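Search this forum
Search titles only
Go

Folding button-ups on the bed — who else does it this way?

plivberg_attic
24 Oct 2022
I finally have a folding routine I love, so I'm sharing it! For years I folded shirts standing up, holding them against my chest, and they came out of the drawer looking like I'd slept in them. Now I do everything flat on the bed. Waist-high, tons of room, and the duvet grabs the fabric a bit so nothing slides off.

My order for button-ups: top button and 3 more down the front, collar up, shake it once, lay it face down, sleeves in, then fold up from the hem. Collar gets turned back down at the very end.

I did 12 shirts in one go last night and the drawer closes without a shove for the first time since January.

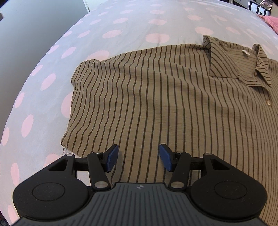

Brown striped one on the polka dot duvet, still spread out, collar next.

Stripes are my favorite to fold, by the way. They work like ruled paper — if the line on the fold edge starts to wander, you know you're crooked and you can fix it right then.

flutex_fan
Love that shirt! Khaki with the dark stripes is such a good fall color. And yes to stripes as a guide, I never thought of it that way and I've been eyeballing mine forever.

I'm going to be the difficult one about the bed, though. A duvet is too squishy. You press down to smooth a sleeve and the whole thing sinks and you've made a new wrinkle. I use the ironing board with the cover on, wide end toward me.

birhane9
Ironing board is too narrow for anything above a medium. My husband's shirts hang off both sides and then one sleeve drags the rest down. Bed for me, but I pull the duvet tight first. Big difference.

Also there are a few threads hanging at the hem on yours, lower left. Snip them, don't pull! I pulled one on a linen shirt and took out a good stretch of stitching.

plivberg_attic
Oh good eye, thank you! Getting the little scissors. And I'll try pulling the duvet tight, I usually just flop the shirt down wherever.

linside_laundry
Why fold them at all? Button-ups go on hangers. A folded one always has that line across the belly, and if you have to iron it again what did you gain?

plivberg_attic
No closet space is the short answer, haha. My rod is 23 inches and it's all coats. But I also just like opening a drawer and seeing every collar in a row, it makes me so happy in the morning.

About the belly line: fold in thirds, so the creases land higher and lower. The low one gets tucked in anyway.

linside_laundry
Thirds is better, I'll give you that. Still hanging mine.

birhane9
Thirds for me too, and if the shirt is long I roll the tail up loosely before the first fold. Softer edge, hardly any line.

flutex_fan
OK, I tried the bed tonight with the duvet pulled tight and it's nicer than I expected, mostly because I could lay out a whole stack next to me. Collars still go on the board, I like a hard surface for those. So I'm half converted!

Do you leave the collar up or down while you do the sleeves? Mine gets squashed either way.

plivberg_attic
Up for the sleeves, down at the end, and then I run two fingers under the back of the neck so it stands a little. If you stack them, alternate which way the collars face and the pile stays level. I go 9 to a stack in the deep drawer and it holds up great.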